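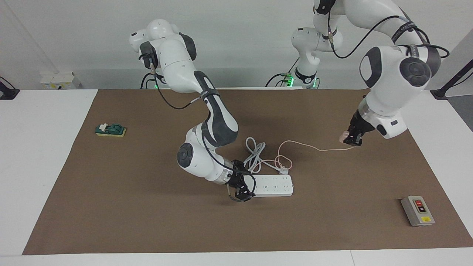
Section 4: Recording your first batch

Okay, so both arms are powered, the mat is down and you've been through the homing routine in section 3. Now we collect some examples. I'll use the power strip and cable task because it's the one I record most (and the one I got wrong most when I started!).

1. Lay the power strip on the mat at a slant, somewhere both grippers can get to. I change the angle a little between takes. My July batch had the strip in the same spot every time, and the model fell apart as soon as I nudged it.

2. Coil the strip's own cord loosely behind it.

3. Leave the other props out, well away from the strip. I keep a knife switch on one side and the push-button box on the other. We want the model to see them and leave them alone.

4. Open Roleck, choose "two-arm cable" and type in your operator name. Please use the same spelling each time. I once had to merge three versions of Hemi Tamihana by hand, and Hemi thought that was a lot funnier than I did.

5. Press record, wait for the beep, then start moving. Bring the right gripper down to the end of the strip and lift the free end of the thin cable with the left. Go slower than feels natural.

6. Finish the task, open both grippers, back the arms away and stop the recording. Mark the take good, bad or unsure.

7. Reset everything and go again. I do 10 takes, then get up and stretch.

Note: Keep your bad takes! Bataineh filters by label, so a fumbled grab marked "bad" does no harm, and we use those for the failure detector later on. A fumbled grab marked "good" is a real pain to find once you're up to 1000 takes.

Note: If the cable snags on a gripper finger, carry on and work it free with the arms if you can. Those recoveries are gold.

Caution: The power strip is a prop. Never connect it to the wall while you're recording.

Caution: Hands off the mat until both arms are in hold. If you have to reach in mid-take, hit the stop first and mark the take bad.

Uploading to the Grelosow server is covered in section 5.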